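Search this site Enter keywords

What an Open Day Should Show You

October 20, 2022

5 min read

I went to the Trurkby open day expecting to be sold something. There was a short talk, a table of leaflets for a home helper project called Emow, and a poster from Carkmont with a lot of arrows on it. I read the poster twice and still could not tell you what Carkmont does. Then we were taken to the back room, where an arm was working at a table of ordinary groceries and kitchen things, and I stayed there for most of the afternoon.

I think more open days should be run this way. Put the machine next to a kettle and a carton of coffee and let people stand and watch.

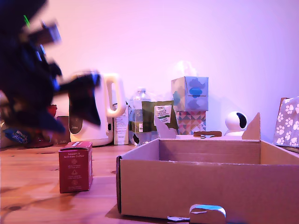
I have been to the other kind. In April I sat through a demonstration where the arm moved foam blocks from one white square to another white square. It was fast and it did not miss. I learned nothing about whether I would want it in my house, where nothing is white or square and the bottle is always standing in front of the thing I need.

The table at Trurkby had a cardboard box with a torn flap. It had tissue boxes stacked one on the other and a pouch leaning next to a water bottle. A leaning pouch is a harder thing to deal with than a foam block, and anyone who has put away shopping knows it. Visitors can judge a job like that for themselves. They do it every week.

The man next to me said he thought it was dull. He had driven a long way and wanted to see something walk. I understand that, but a walking machine on a stage tells you very little about next year or the year after. A coffee carton and an open box tell you more. 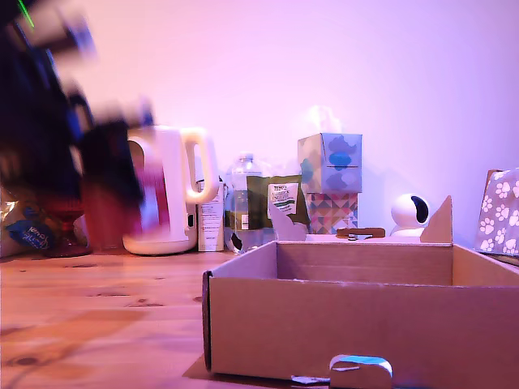 What I would change

The talk should come last. Ours came first and ran long, and by the end of it people were looking at the door. The speaker told us that the Sani software had been through 1,143 practice runs and that 988 of them were counted as good. I wrote both numbers down. I would have liked to know what happened in the rest, and what "good" meant, but there was no time left for questions.

I would also put a card by the table saying what the arm is supposed to be doing. Several of us were guessing. A plain sentence would do.

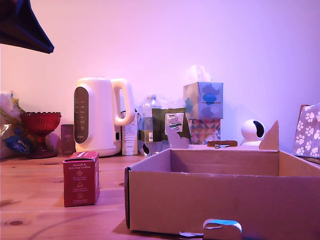

And I would let people stay. We were split into groups and each group was given 5 minutes in the back room. I went around 4 times, which was allowed if you got in line again. The first time I mostly looked at the arm. After that I looked at the objects, and I began to think about my own counter at home and which things on it I would trust to a gripper. The kettle, no. The tissues, yes.

You do not get to that kind of thinking in one short turn. If Trurkby holds another open day I will go, and I will skip the poster.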